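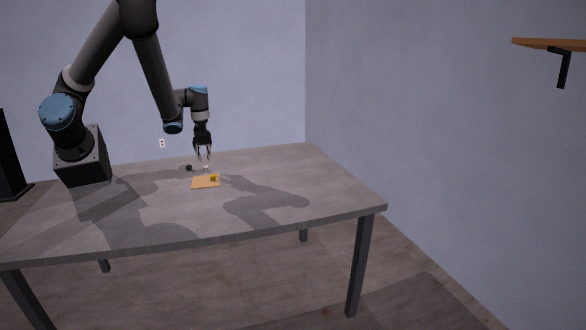 The Cidura test bench in simulation, gripper open just behind the board and the yellow block.

Search this wiki Go
Home Articles Faults Arms Recent changes Log in

Medve drop fault

The Medve drop fault is a control error in the Cidura bench software that makes a robot arm open its gripper too early, while it's still on the way down to the table. I've kept this article going since I first ran into the thing at Wollstead, so forgive me if it gets a bit personal in places (edits welcome, but please leave the log numbers alone!).

Cause

The arm gets its moves from a planner called Medve, and the fingers get theirs from a separate program called Cadia. The two are supposed to agree on a height above the table before anything is let go. Cadia stores that height in a small table of values, and if you reset the simulation without restarting Cadia, it hangs on to the height from the last run. So if your last job ended on a tall stack and your next one is a flat board, the fingers open way up in the air. A block that should be set down gets dropped — and then it bounces, or tips, or goes skating off to wherever it likes.

I spent a whole October blaming friction. I changed the friction on the block, then on the board, then on the tabletop, and all I got was a different kind of bounce.

How it was found

The log for run 2169 is the one that gave it away. The release message shows up before the message saying the arm has stopped, and once I'd seen that I went back and found the same order in lots of older runs I had written off as bad luck. A batch of 1000 runs with a Cadia restart before each one had no early releases at all.

Safety

In simulation a dropped block costs you nothing but a rerun. On a real bench it's a different story, and I'd ask anybody moving a job over to hardware to read this part twice. The same fault can let go of a part over someone's hand, and pressing pause in Medve does not stop Cadia from sending its release. Use the emergency stop, and keep your hands off the table while the arm has power.

Fix

Build 3317 clears the stored height on every reset. Older builds need Cadia restarted by hand, after Medve has loaded and before the first move. I still do it on the new build too — old habits.

See also: Stale height values; Release order; Wollstead bench notes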